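Hand-Held Gripper Safety Check – Bench 2, Goodwin Room
Completed by: Ataahua Sheehan
Date: 30th June
Reason for check: return to service after the finger closed without the trigger being pressed
Unit: Zamard hand gripper, with Prultel trigger board

Hello all, and thank you for being so patient while this one was off the bench. I know I write more in the comment boxes than the form really wants, but a few of you asked what we found, so it may as well live here.

1. Incident report read and signed
Yes. The gripper closed by itself while it was being passed from one person to another. A fingertip was pinched, there was a red mark and a bit of a fright, and no first aid beyond a cold cloth. Thank you for reporting it the same hour. I would much sooner read ten small reports than one big one.

2. Power off and battery out before handling
Yes. Please keep doing this even for a quick look. The switch on the handle only puts the board to sleep.

3. Trigger cable and plug
FAIL at first check, PASS after repair. The cable had rubbed through where it bends into the handle, and two of the wires could touch when you turned your wrist. The board read that as a full press. I swapped the cable for a new one and added a sleeve at the bend. The old cable is in the labeled bag in my drawer if anybody would like to see it.

4. Trigger test, 99 presses
PASS. I did these with my wrist turned every way I could manage, and my forearm has complained ever since. No false closes and no missed ones.

5. Closing force
PASS, with a comment. The reading was 15 newtons, which matches our own limit on the bench card. Before the repair it was drifting higher because somebody had saved a different setting in Flododel. I don't mind who it was, but do write changes in the log, please.

6. Fingers, pins and bushings
PASS. No cracks, nothing loose when wiggled by hand. The edges are a little rough to the touch and I'd like them looked over again in October.

7. Work surface clear before power on
PASS. I am fussy about this one. Cups, pens, phones and paper all go on the side shelf before the battery goes in, and the fingers stay open with nothing between them until the person holding the handle says they are ready.

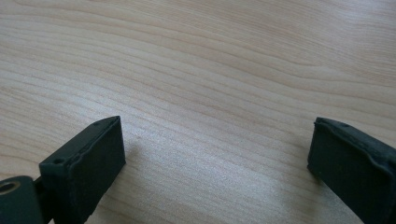

The same goes for hands, of course. If you need to straighten a part or pick up something you dropped, say so out loud and wait for the handle to be put down first.

8. Handover between two people
NEW ITEM. Battery out, handle first, fingers pointing away from both of you. It adds a few seconds – I timed it with a stopwatch and even I wasn't annoyed.

9. Stop button reachable from both chairs
PASS. The left chair is a stretch for shorter folks, so I have moved the button box closer and taped down its lead.

10. Log book up to date
PARTLY. The last entry before the incident was run 194 and then there is a gap. If you remember what you ran, fill it in, even if it's only a line.

Result: returned to service, with item 6 to be checked again and item 10 still open.

If anything feels odd, even a twitch you aren't sure you saw, take the battery out and come find me. I'm usually in by eight and the kettle is on.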